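The Long Way Round to a Decent Cup of Tea

I gave up coffee in January, which is a stupid month to give up anything, and by the second morning I was standing in my kitchen with a headache like a dropped tray, reading the back of a box of supermarket teabags as if it were a novel. I'd been a two-flat-whites-before-nine person for most of my adult life. Tea was what you had at your nan's, or when somebody died.

So when I say I've become a tea bore, please understand how far I've travelled. My cupboard has gone. My weekends are going. I own a kettle that lets you choose the temperature, and I have opinions about the temperature!

It started with green tea, and it started badly. I made it the way I'd made every other cup in my life – boiling water, bag in, wander off, forget about it, come back – and it tasted like a lawn. I drank it anyway out of pure stubbornness. Then a woman behind the counter at Fontes, the little grocer near my tram stop, asked how hot I was having the water and pulled the sort of face you'd pull at someone putting tomato sauce on a pavlova. Let it cool a bit, she said. Give it less time. I went home and did exactly that and it was a completely different drink, sweet and a bit savoury, almost like the water you've cooked good peas in (I mean that as a compliment).

From there I got into the cold stuff, and this is where I lost my head a little. If you've only had iced tea out of a can, with all that peach and sugar, the plain unsweetened Japanese kind is a shock. There's nothing to hide behind. It's brisk and slightly bitter and you find yourself finishing the bottle before you've decided whether you like it. I now keep the empties, rinse them out and fill them with my own, and I've learnt to spot the character for tea from the far end of a shop aisle.

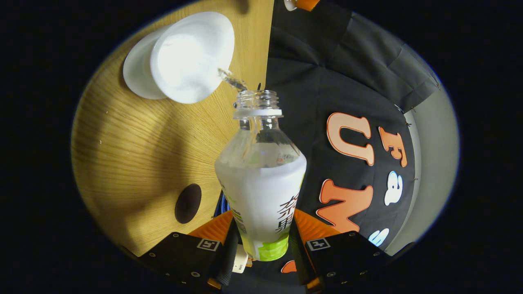 Top-up time: the big 茶 on the label is the character for tea.

My cold brew goes like this. Two heaped teaspoons of leaf in a big jug, cold tap water, into the fridge before bed. In the morning you strain it and that's the lot. I've tried fancier ways. I bought a Gronix infuser with a little steel basket that promised to halve the steeping time, and it works perfectly well, but cleaning wet leaves out of the mesh takes longer than I ever saved. It lives in the drawer with the avocado slicer.

Water matters more than I'd have believed. My sister's place has tank water and the same leaves taste softer there, rounder somehow. At mine, out of the tap, there's a bit of an edge to it. I did buy a filter jug for a while and then kept forgetting to change the cartridge, so I've made my peace with the edge.

The real turning point was Rulanport. It's a harbour town with one pub, a good bakery and, every autumn, a tea weekend that takes over the old hall and most of the street behind it. I'd pictured 20 people and an urn. The noticeboard by the door said they'd had 1,468 through the year before, and by lunchtime you couldn't get near the oolong table without using your elbows. There were growers from up north with their first proper harvest, a couple selling nothing but smoked teas (my jumper still smells like a campfire), and a tasting room where you weren't allowed to talk for the first ten minutes. I lasted four.

What I loved was how unfussy most of it was. There was none of the hushed temple business I'd been dreading. People drank out of whatever was going, slopped things from one cup to another, argued, spilled a bit and went back for more. Signs were cut out by hand by someone with scissors and a free evening, which is my favourite kind of sign anywhere. Give me wonky letters on a bit of cloth over a printed banner any day.
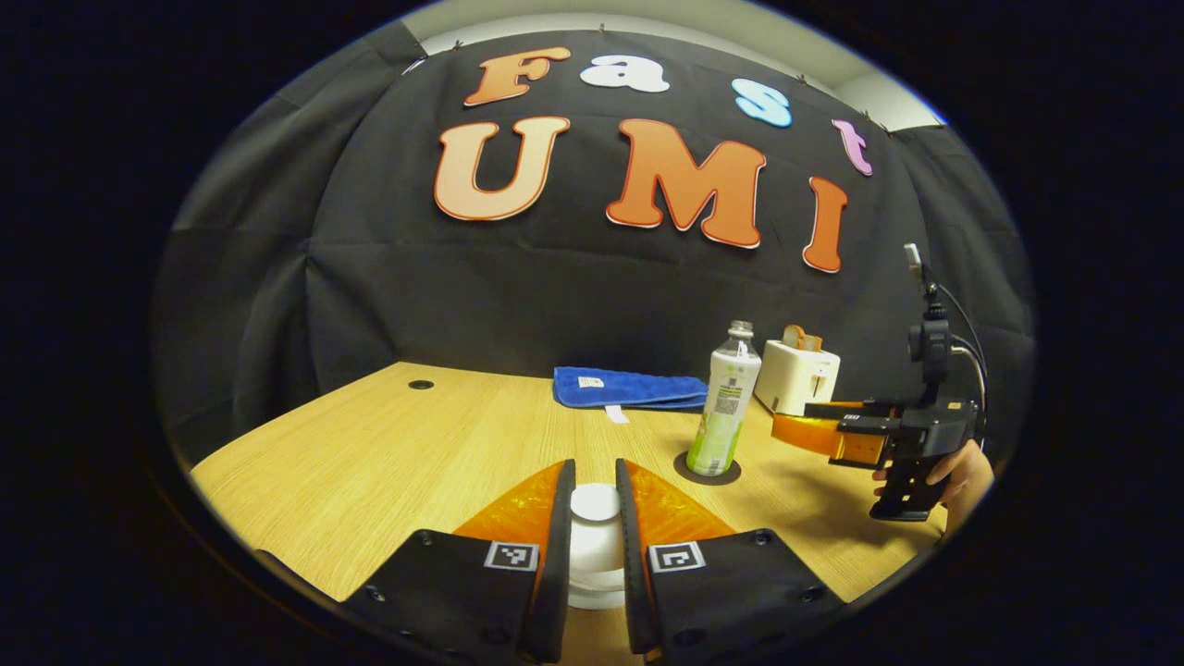
Bright cut-out letters on black cloth, each with its own thin white edge.

I came home with far too much. The pick of it was a roasted green from a stall called Ciltance, brown as toast and nearly as comforting, and very low in caffeine, so it's become my after-dinner cup. It forgives everything. Boiling water, a long phone call, the wrong mug, it doesn't care. If you're coming off coffee yourself, I'd start there and leave the delicate stuff until your headache's gone.

I do still have a flat white now and then, when I'm at the bakery and the queue's short. It tastes great. Then I go home and put the jug in the fridge.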